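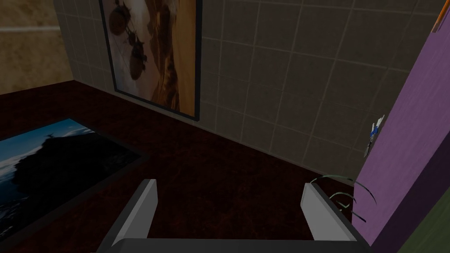

Duda con el taller de collage de Birkemik

tarkwood_21
Hola. El jueves empiezo el taller de collage y piden papel de 300 gramos como base. ¿Alguien ha probado el Seppälä? En la tienda solo queda el Kirkance, que es más caro.

lamina_rota
Yo usé Seppälä en agosto y se me ondularon dos hojas con la cola blanca. Compra el otro.
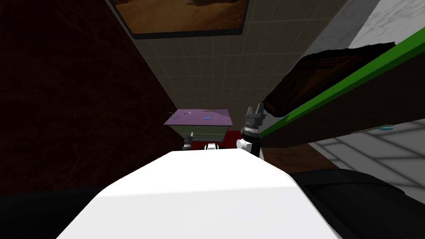
Escrito por papelypegamento – jueves, 9:40

No estoy de acuerdo. Se ondula si pones demasiada cola. Con barra y peso encima toda la noche me quedaron planas las seis.

lamina_rota
Con barra se despegan las esquinas. Cada cual con lo suyo. 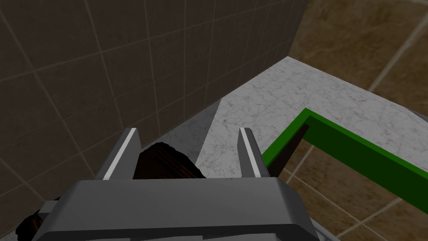

Pinza gris, dedos separados

tarkwood_21
Gracias a los dos. Me llevo una hoja de cada – si se ondula, la uso para los diagramas.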